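08/11/2018

Bottle cell, continuing from yesterdays page. Task for the set: bottles off the table, into the bin, two arms. Teleop, one operator, both leaders. Target for this batch is 192 good episodes, then hand over to the Kultgate people for the first training run.

Start of day:
- homed both arms, left shoulder a bit stiff on the first move, fine after that
- checked camera streams, both wrist cams plus the fixed one. Left wrist dropped out once while I was wiggling the connector. Reseated. Watch it.
- wiped the table. Old tape glue near the front, got most of it
- disk has room for today but not for tomorrow as well – move the Plandusska set off before anyone records again

Protocol as it stands now (changed twice this week so writing it out properly):

Arms at rest pose, bin back left, bottles placed by hand by whoever is not driving. Start recording BEFORE the driver touches the leaders. Count two seconds still. Then go. Stop when the last bottle is in and both arms are back at rest. If a bottle gets knocked off the table, stop, mark as discard, reset. Do not reach in and fix it while recording. I did this once on the Brimex job and we found the hand in the training data a month later.

Handover rule: bottles on the right half get picked by the right arm, passed to the left in the middle, left drops it. Right arm does not go to the bin itself. Yavuz thinks we should allow it if the reach is there. My view – if half the episodes hand over and half don't, for the same start position, the policy will dither between them. We agreed to keep the handover strict for this batch and do a small free-style batch after, 18 episodes, kept in its own folder. He will drive those.

Bottle orientation: was always laying them cap to the right in the first sessions. Bad habit, everything looks the same. New rule is placer spins the bottle flat on the table and takes whatever it lands on. If it ends up against the wall, spin again. 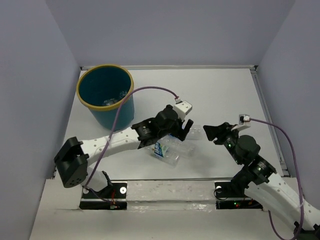
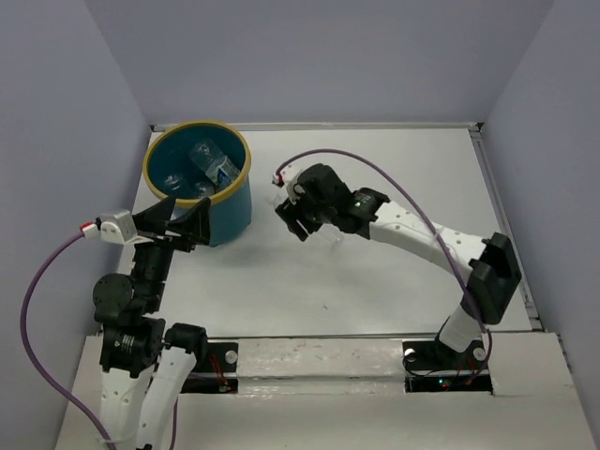

Grasp notes. Clear bottles are a pain. Empty ones especially, they squash and then spring back and roll. Closing the gripper slowly helps. What works best for me: come in high, line up across the body, go down, close till it dents a little, wait a beat, lift. Grabbing by the neck is ok for the pick but awful for the pass, the other hand has nothing good to go for except the fat end and then it swings.

On the pass itself – second gripper must be closed before the first one opens. Sounds obvious. Went through this morning's episodes and I was opening early in several of them, got away with it as the bottle was resting on the table anyway. Those are technically successes but I don't want them learned. Marked them "early release", not discard, decide later. Maybe ask Khoo what they do with theirs, they have the same arms.

Cables: the purple ones on the wrist cameras need slack but not this much slack on the left. Worried about it hooking the bin rim when the wrist rolls all the way over. Hasn't happened yet. To do: proper clip on the link, same both sides, then redo the range of motion check. If the cable routing changes halfway through a batch it changes what the fixed camera sees too, so either do it tonight or leave it till the batch is done. Leaning to tonight.

Lighting. Turned off the lamp by the door, it was putting a hard highlight along the bottles that moved when somebody walked past. Overheads only from now on. Exposure is locked on all three, white balance also. PLEASE do not set it back to auto, the settings file is read only for a reason.

Labels vs no labels: Yavuz peeled a few to see if the wrist cam stil finds the bottle edge ok for a human watching the feed. He says driving from the feed alone with a bare bottle is nearly hopeless on a white table, you lose it the moment it stops glinting. If a person can't do it from the feed I doubt the network will. Options:
 1. keep the labels on for this batch, go bare later
 2. mix from the start
 3. gray mat on the table
I don't like the mat, the customer's table is white. Going with 1 for now, with a note in the metadata so we can filter.

Speed. Early episodes are slow and full of pauses where the driver is thinking. Later ones much smoother. Probably throw out the first 5 of every session as warm up, or at least tag them. Trimming the pauses by script is tempting but then the motion isn't what was driven – leave raw, trim in a copy.

Driver changes every half hour, max. My last stretch ran over and the quality went down, I can see it in the joint traces, lots of little corrections right before the grasp. Also my wrists hurt.

Software stuff, mostly for me:
- recorder wrote the wrong task string after lunch ("bottle_bin_v1", should be v2). Fixed in the config, old ones need renaming. Script is in my home folder, not tested
- right arm timestamps lag the left by a constant. Small but it's there. Need to find out if its the driver or the usb hub. Try swapping ports first
- viewer crashes on discard episodes with no end marker. Workaround: open them from the command line
- add a "who placed" field, not only who drove

Yavuz Gökçe reviewing the whole batch tomorrow with fresh eyes, I'll review his. Neither of us marks own episodes, we're both too kind to ourselves. Criteria on the whiteboard, copied to the shared folder as well.

Open questions:
- empty the bin between episodes or let it fill? Letting it fill gives variety but the bottles stack up and the last drop bounces out. Currently emptying whenever I remember, so the data is a mix anyway. Need a rule.
- do failed grasps with a recovery count as good? I say yes, we want those
- crushed bottles, swap them out or keep? Have been keeping

Spare gripper fingers ordered, left pair has a worn spot at the tip. Power off both arms at the strip before leaving, the e-stop alone leaves the servos warm.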